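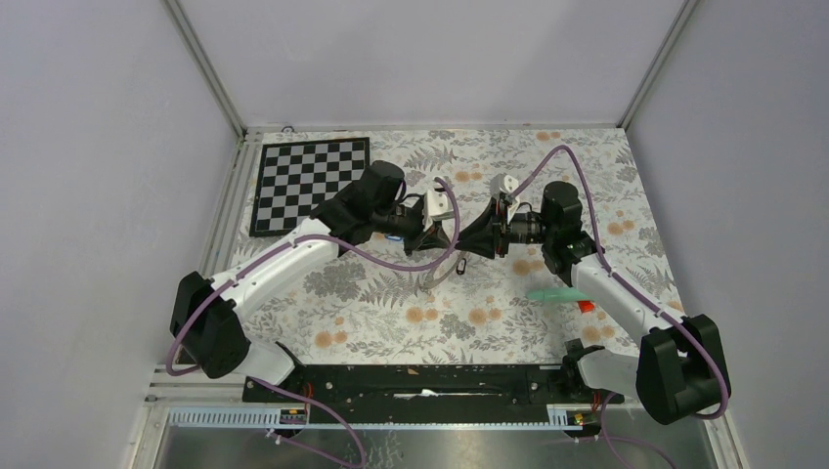 Table linen seldom appears in the annual reports of hospitality firms, yet it accounts for a large share of the water used behind the scenes. Magdy Sqalli has managed the linen service at Draltness for ten years, and he spoke with the editorial office on 25 October 2023 about washing, repair and the return of printed cloth.

Mr. Sqalli began his career in the dye house at Van Wijk, where he learned to judge a fabric by its finish. "A tablecloth is handled more roughly than a bed sheet," he explained. "It is pulled, folded while damp, and stained with oil and wine. The buyer looks at the print first. I look at the hem."

The service currently keeps roughly 3,000 cloths in circulation among its restaurant and conference clients. Each piece is inspected after pressing and placed in one of three groups: fit for use, suitable for repair, or withdrawn. In August, 213 pieces were withdrawn. Mr. Sqalli considers the figure acceptable for a month with many outdoor events, although he would like to see more of them mended.

"We used to withdraw a cloth for one small burn," he said. "Today it goes to the sewing room, and if the center is damaged we cut it down for a smaller table. Clients were doubtful at first. They now ask for the smaller sizes by name."

Asked about the change from plain white to patterned cloth, he noted that demand had come mainly from breakfast rooms and smaller meeting venues. Leaf and flower prints in soft colors have been requested most often. They hide light creasing well, he said, but they require greater care in the wash, as a faded print cannot be placed beside a new one on the same row of tables.

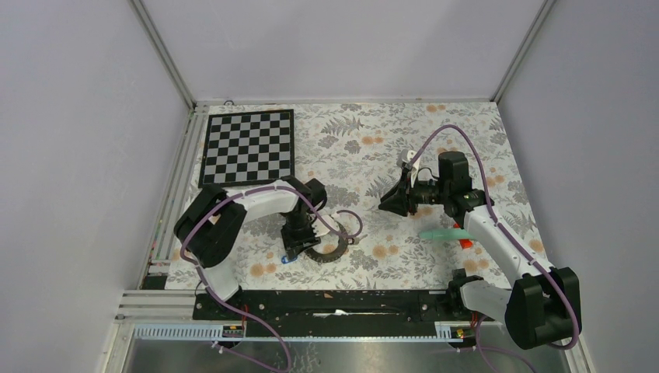

Printed cloth with gray ferns and small blossoms.

To limit fading, the service lowered its washing temperature for all printed goods and moved to a liquid detergent supplied by Lusteck. The change was tested on older stock before it was extended to client orders. Mr. Sqalli described the trial as slow work. Staff compared samples by daylight at the loading door, and some batches had to be washed again when grease marks remained.

Transport is the next matter under review. Deliveries to the Cenex conference center are still made in disposable wrapping, and a system of returnable bags is being discussed with the center's management. "The bags must be washed as well," Mr. Sqalli observed, "so we need to know what we save before we buy them." A decision is expected once the winter delivery schedule has been agreed.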